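Navthorpe Building Notes: Packing Small Glassware and Desk Items for the Move
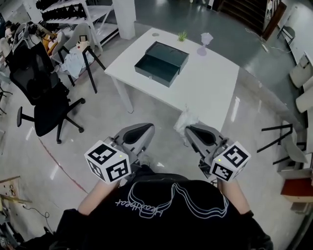
Box choice decides most of what happens to small items in a move, and it is usually settled too late, after the large furniture has been tagged and the cartons ordered by volume. For the transfer of the second-floor rooms to Trokbridge, each room is asked to clear one table and use it for small items only. A single box, opened flat on the table with its lid section laid back toward the far side, gives a better working position than a carton on the floor. The dark teal-green box set out on the white table is a suitable type: the near compartment is rectangular and stands empty. The goblet stands behind it, outside the box, along with the small grass-like plant. Both belong to categories that are packed separately, as set out in the sections that follow.

Table preparation

Use a rectangular table with clear access on at least one long side. Round tables waste the corners and make it hard to keep sorted groups apart. Wipe the surface and let it dry before paper is laid down; damp paper sticks to glass and leaves fibers that have to be washed off at the other end. Keep one half of the table for the box and the items waiting to go into it. Keep the other half clear for wrapping. A full sheet of packing paper needs more room than people expect, and wrapping over the top of unwrapped items is the most common cause of breakage recorded in the April move.

Chairs should be pushed back or taken out of the room. Wrapping is done standing.

A waste bag fixed at the near edge of the table is acceptable if it hangs clear of the wrapping area. Do not put wrapped items into any bag at any stage. In April, two wrapped paperweights went out with the trash from a room where a bag had been used for both purposes.

Stemmed glass

Stemmed pieces fail at the junction of the stem and bowl. The wrap must support that junction without putting a load on it.

Fill the bowl first with crumpled paper, firm enough to hold its shape but not forced. Wind a narrow strip of paper around the stem until it is close to the width of the base. Then lay the piece diagonally on a full sheet and roll it, folding in the corners as you go. Finish with a second sheet rolled from the opposite corner. Tape paper to paper only.

Faceted bowls need one more layer than smooth ones. The edges of the facets cut through thin paper under vibration, and the contact point is then glass on glass or glass on carton. Check this by running a thumb over the finished wrap; if an edge can be felt, add a sheet.

Stemmed pieces travel upright in divided cartons. They are not to be laid in a lidded box, even when they appear to fit. The compartment of a typical desk box is shallow, and closing the lid puts pressure across the rim of the bowl.

Tinted and translucent pieces should be marked as such on the carton label. The Trokbridge rooms have open shelving on the window side, and these pieces have been assigned the inner shelves.

Lidded boxes

Empty the box completely before anything is packed in it, and check the corners and the inside of the front wall. Small clear parts, such as caps, clips and offcuts of plastic, are easily missed against a dark interior. Anything found goes into a labeled envelope, and the envelope goes in last, on top.

Line the base with two folded sheets. Place the heaviest item at the center. Fill gaps at the sides before adding a second layer, and stop when the contents are level with the wall of the compartment. The lid must close under its own weight. If it has to be pressed down, remove something.

Close the lid and secure it with one band of paper tape around the full box. Do not tape along the seam, which lifts the surface finish on most boxes when it is pulled off. The closed box then goes into an outer carton with padding on all six sides.

Plants and decorative greenery

Live plants are not handled by the carrier and must be taken by their owners. Artificial plants may be packed, provided they are labeled. Small tufts go in upright, in a carton of matching height, with paper around the base only. Paper pushed in among the blades flattens them, and they do not recover well. Please do not use greenery as filler around glass. It compresses unevenly and the glass will shift.

Labels and carton numbers

Carton numbers run from 1 to 398 and have been issued by room. Write the number on the top and on one long side. Packing stock is held in the Liao room on the ground floor, where 3650 sheets of paper have been delivered. Allow 23 sheets for a standard divided carton of stemware. Rooms that need more should ask before taking a further bundle.

The contents line should state the type of item and the room, for example "stemware, Elham room" or "desk box, Elham room." Entries such as "misc." caused long delays during unpacking in April and will be sent back for relabeling.

Completed cartons stay in the room, stacked no more than two high, with stemware always on the upper level. They should not be moved into the corridor ahead of collection.

Questions about carton allocation or the shelving plan at Trokbridge should go to Tala Nseir at the Navthorpe front desk. Replacement labels are available from the same place.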